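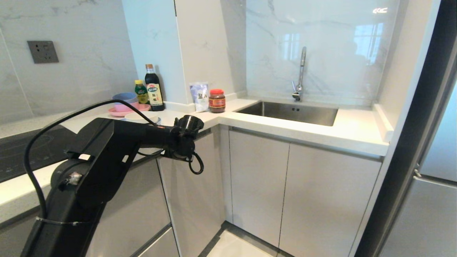
The robot arm at the counter, with the bowls stacked up in the corner.

How Does a Robot Know What to Do?

Print this page | E-mail this page

I write software for a robot arm called Jestetti, and kids always ask me the same thing - does it think? Well, not like you do! It runs a program, and a program is a long list of steps. Ours is named Makris, and it has 4 big jobs: look, guess, plan and move.

Looking comes first. A camera picture is just a huge grid of numbers to a computer, so Makris has to work out which numbers are "bowl" and which are "counter." We taught it with around 1000 practice pictures (I labeled a lot of them myself, on a very long Tuesday).

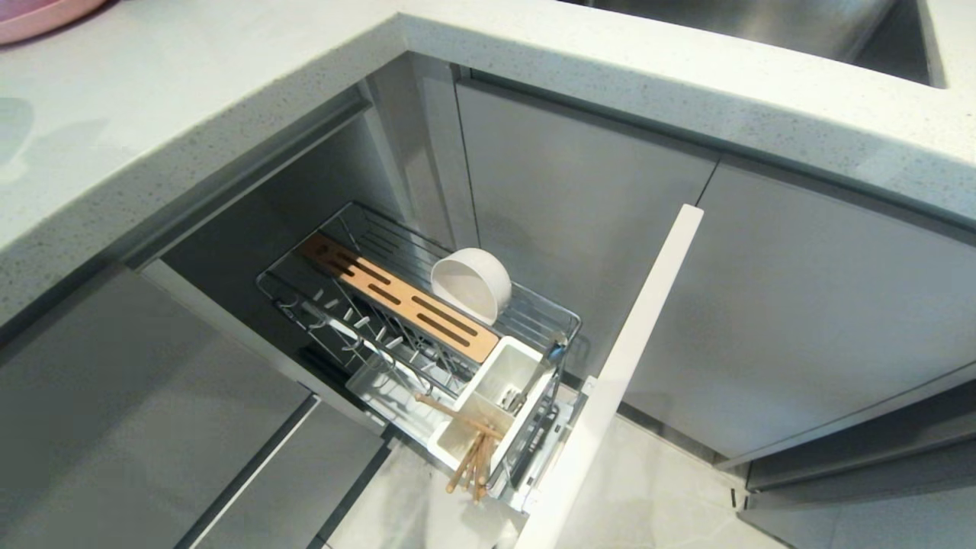 A bowl standing on its side in the pull-out basket. Would you know it was a bowl?

Shiny wire is tricky, and so is a bowl that isn't sitting flat. So Makris makes a guess and gives it a score. If the score is low, it asks for another look from a different spot. You do that too, when you tilt your head at something funny!

Next comes the plan. The arm needs a path that won't bump anything, so Makris tries out 165 pretend paths inside the computer and picks the best one. It's like finding your way through a maze with your finger before you use the pencil.

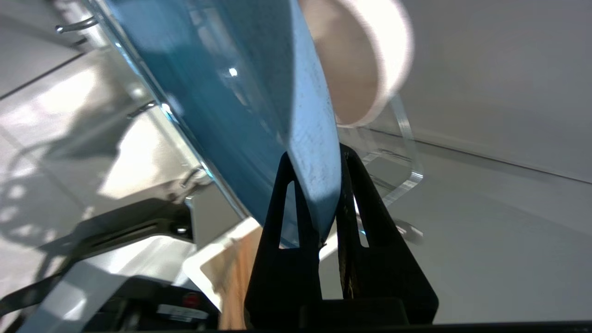

Then there's squeezing, my favorite part to program. Too soft and things slip, too hard and they might crack. The software keeps checking the fingers and makes tiny changes, lots of times every second.

Try it at home! Write down every step for picking up a spoon, then ask a grown-up to do only what your list says. Did you remember to tell them to open their hand?

Print this page | E-mail this page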